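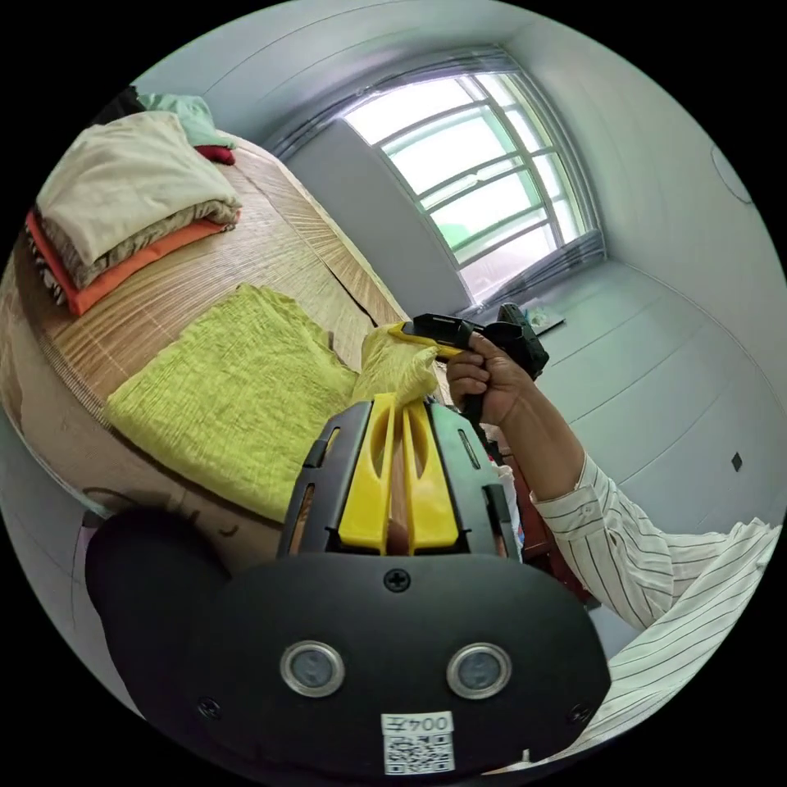

Yellow-green cloth on the bed

How to follow a foreign minister's trip

Start with the host's programme. The Viken foreign office posts its list the evening before, often after 9 pm, so check again in the morning.
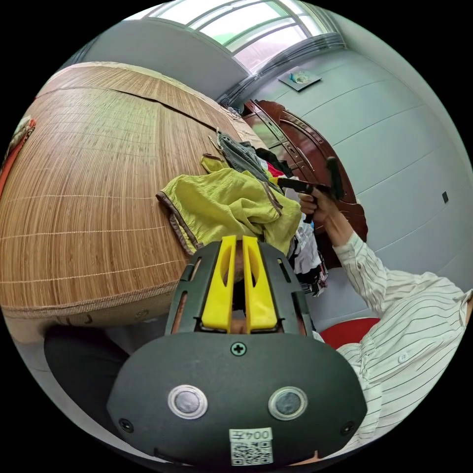

Write down each stop in local time, with the person being met. For the Brekville talks that gave me 13 entries.

Next, read both sides' statements — they seldom match. Mark any point that only one side mentions.
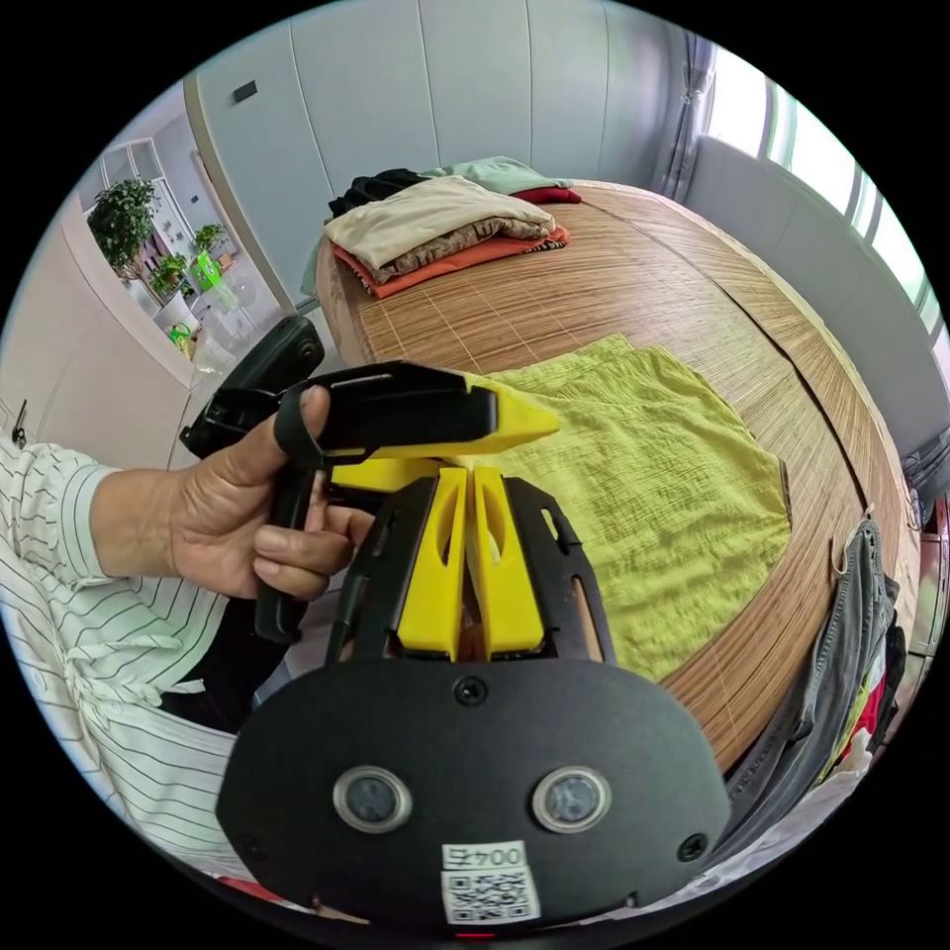 Then look for the joint text. The Skilholm one ran to 390 words, and the part on prisoners was in the last paragraph.

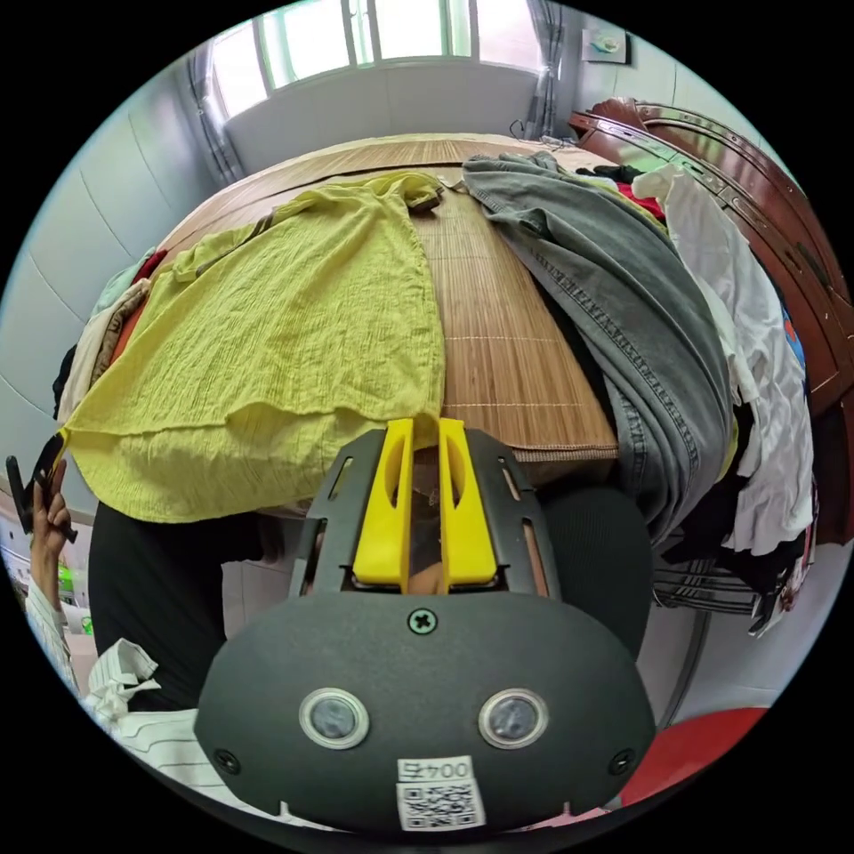 Save a copy of each page, as wording may be changed later.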